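Packing practice at the Flullgate bench

Celeste Magalhães and Alcides Arboleda spent Thursday recording snack packing with the hand-held grippers.
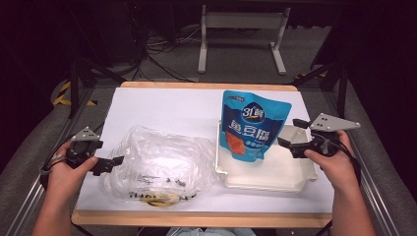
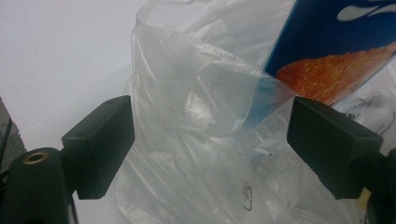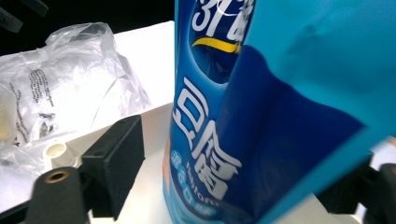
Our goal for the Mesiro set is 500 recordings by the end of May, and we are 40 short. Clear bags are still the hardest item for the model – a crumpled one catches light in every fold, and the print on it bends with the film. Celeste wants 7 more bag types before we retrain. Send spare packaging to Alcides.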